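Ayten Soylu's second novel, *Brosta*, arrives with a lot of praise on its jacket. I believed half of it.
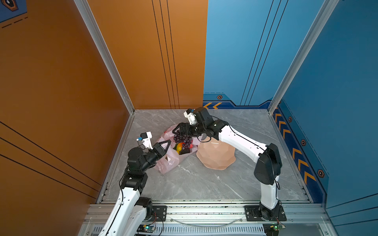 Vol. 6, No. 2

Duygu inherits her uncle's shipping firm and a husband she can't stand. Fine setup — then she spends 200 pages looking out of windows. The rival, Ekström, talks like a press release.
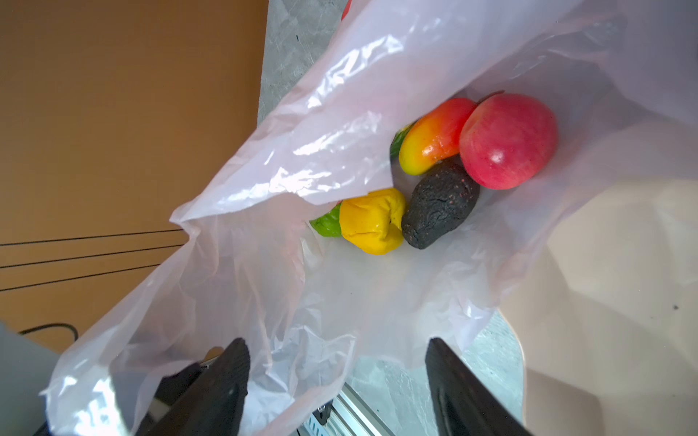
**Do I need to read the first book?**
Only the last chapter matters, and Soylu repeats most of it anyway.

The court scene is good, I'll give her that. The romance I didn't buy. 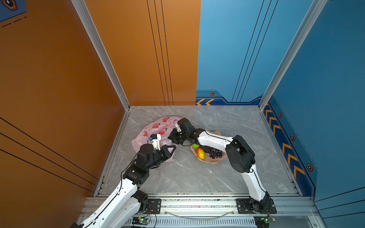
## Rating

2 stars. Borrow it.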